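Module 4: Armed Forces, Community and Remembrance
Session 6 handout: Service families and accommodation

Session leader: Rhona Halliday
Please read before the seminar on 24th April and bring a copy with you. 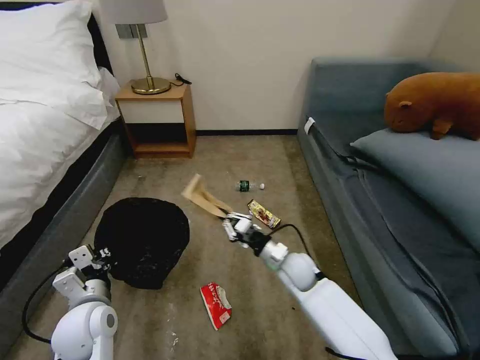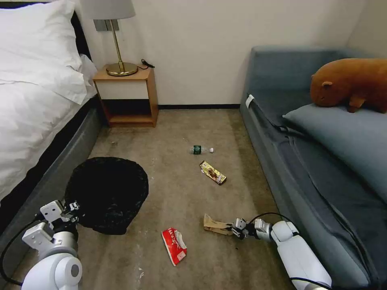

Figures 1 and 2. Bedroom with bed, nightstand and table lamp.

1. Purpose of the session

Last week's lecture dealt with the public side of military loss: the homecoming, the funeral and the memorial. This session turns to the households of those who serve. Students will consider what is owed to service families in the way of housing, and who decides when the obligation ends.

2. Key terms

Entitlement. Accommodation offered to a serving person as of right, normally according to rank, marital status and number of children.

Eligibility. Accommodation that may be offered if a property is free. An eligible family may be asked to move at shorter notice.

Posting. A move to a new place of duty. Families may follow, remain where they are, or buy a home elsewhere and live apart during the week.

Retention period. The time for which a bereaved family may stay in service housing. Its length has changed over the years and remains a matter of debate.

3. The Gonley case study

Gonley is a garrison town in which 3,708 people lived in service housing at the time of the study. Cristóbal Ledesma and Rongrong Han interviewed 41 households over two years. Of these, 34 had moved at least once during the previous posting cycle. The interviews record three recurring concerns: delays in repairs, the loss of school places, and the difficulty a partner faces in keeping a job after a move.

Ledesma and Han also note that families rarely complained to the unit. Several feared that a complaint would be held against the serving member. Students should consider how far this affects the figures kept by the housing office, which recorded few disputes in the same period.

4. Bereavement and the home

Mirta Arancibia's chapter follows over 100 letters written by widows and widowers to the garrison authorities. Many ask for time. Some ask to remain near a school or a grave. Her argument is that the end of a tenancy was often experienced as a second departure from the service, and that the wording of official replies did much to make matters better or worse.

Sérgio Lobo takes a different view. He holds that a fixed period, applied equally, protects families from the discretion of individual officers.

5. Questions for discussion

Should housing be treated as part of pay, or as a separate duty of the state?

Is Lobo right to prefer a fixed rule?

What would be lost if all service housing were sold and families were given an allowance in its place?

6. Reading

Required: Ledesma and Han, chapters 2 and 5. Arancibia, chapter 3.
Further: Lobo, "Rules and Mercy in Garrison Towns".

Written answers to one discussion question (one side of A4) should be handed in at the start of the seminar. The essay on this topic is due in August.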